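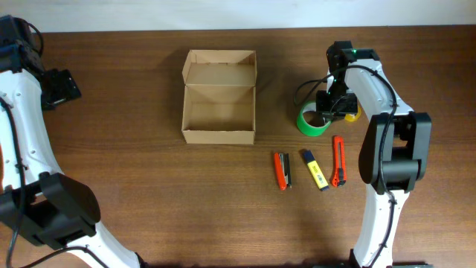 So the right arm let go when it shouldn't have. Tuesday, middle of the afternoon, Jiahui Wei at the keyboard and me with my sleeves on the table like an idiot. Packing job, stationery into a cardboard box, the job we've been doing since June. I'd put out the stapler, the highlighter and a red box cutter, plus the green tape and the yellow one at the back, and it's the box cutter I want to talk about. The Lusura controller dropped the grip command halfway through a lift. Fingers opened. Knife came down on the wood, skidded, stopped by my wrist. Blade was in. I know it was in because I'd checked it at lunch. I had not checked it since lunch.

No blood, no drama. But I've been going back through the logs all evening and I don't like them, so writing it down before I forget which bit was which.

What we know. The grip setpoint is sent over and over, and if the controller misses enough of them it goes to its safe state. On the Lusura the safe state for the gripper is – limp. Torque off. Fine for the shoulder, which has a brake. Fine for a finger stuck in the jaws as well, which is presumably what they were thinking about. Not fine when the thing in the jaws is a knife over somebody's arm.

The timeout is 200 milliseconds. I'd read that in the manual, nodded, and never thought about it again. The log has 16 timeouts across the afternoon and all but 4 of them fell when the gripper was empty, so we saw nothing. It opened, it closed again, carried on. Of the 4 with something held, three were pens. A pen dropping from that height you just pick up and put back, and I did, three times, and grumbled about the finger pads. Should of stopped at the first one. That's really the whole post.

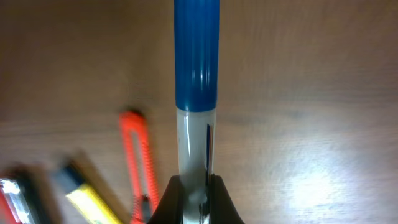 Could worn finger pads have caused the drop? They'd cause a slow slip, and the logged jaw position would stay shut while the thing slid out. Ours shows the jaws going wide in one step, so the pads are off the hook.

Hakim Sopacua came over to look and found it in ten minutes, annoyingly. CPU on the control machine was sitting at 97 percent every time a timeout landed. I'd left the Windetti logger on full detail from the week before and it was writing to the same disk as everything else. When the disk got busy the control loop waited its turn. Turned the logger down, ran the same packing job for an hour with markers only, no timeouts. Turned it back up, got one before the kettle boiled.
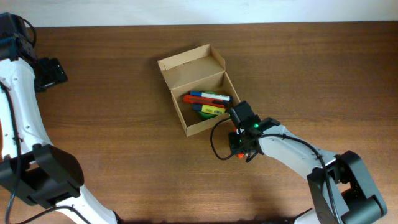 Markers in the box, right arm, Pludlow bench.

So that's the trigger. It isn't the fault, if you see what I mean. The fault is that a busy disk can open a hand. Jiahui's view is we should hold last position on timeout and only go limp on the big red button. Mine was the same until Hakim asked what happens if it's my finger in there and the link dies. Er. Yes. We've gone for hold at low current, which keeps a marker up and which I can pull out of with some swearing. Tried it on a highlighter and on my own thumb. Not tried on the stapler yet, it's heavier and I expect it'll sag.

Also, the warning. There was one! A yellow line in a window behind another window. Jia, our little script that starts everything up, now stops the arm and beeps on any timeout at all, empty or not. It is a horrible beep.

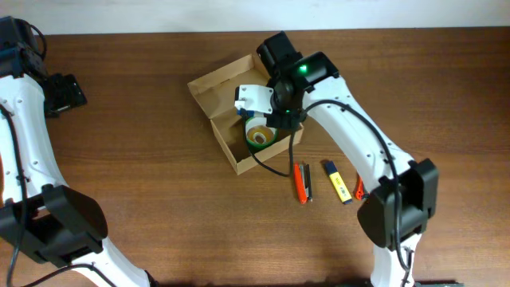 Bench notes, no. 16

Changes from now on, untill somebody argues me out of them:

Blades out of every cutter before it goes on the table. Out, not slid back. Taped bag, top drawer.

No hands over the table while the arm's enabled, me included. Move things when it's stopped.

Logger on its own disk. Ordered one, not here yet, so it stays turned down.

Anything dropped gets looked up in the log before it gets picked up.

I've written to Lusura asking if the limp default can be changed per joint in the settings, as at the moment we're doing it in our own code and I'd prefer it lower down. No reply so far. If you run the same controller go and look at your timeout count tonight, it's on the second page of the status screen, and it doesn't reset till you power off. More when the disk turns up.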